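Inicio | Foros | Pinzas y brazos | Entrar

Pinza Grilau o Fulta para mandos giratorios

tornillo_flojo
¿Alguien ha comparado las dos con perillas redondas? La Grilau cuesta 400 euros y la Fulta 600. No me creo la diferencia.

Yeshi Worku
Tengo las dos. Para girar un temporizador, la Fulta - con dedos de serie - no me da nada que justifique el precio.

mk_brazos
No estoy de acuerdo. La Grilau tiene holgura y en el giro se nota.

Yeshi Worku
¿Holgura medida o de oídas? Yo lo que veo es que el problema está en la cámara de muñeca. Con el microondas delante, los dedos salen abajo y la perilla queda lejos, arriba.

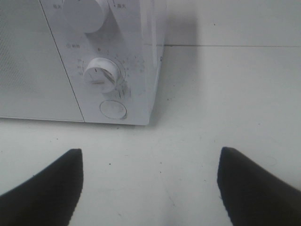 Y el botón redondo de abran la puerta es otra historia: blanco sobre blanco, con un borde fino. Antes de gastar 600 euros yo movería la cámara.

mk_brazos
Moverla obliga a recalibrar. Sigo con la Fulta.

tornillo_flojo
Pues pruebo la Grilau y ya contaré.

Usamos cookies propias y de terceros. Aceptar | Configurar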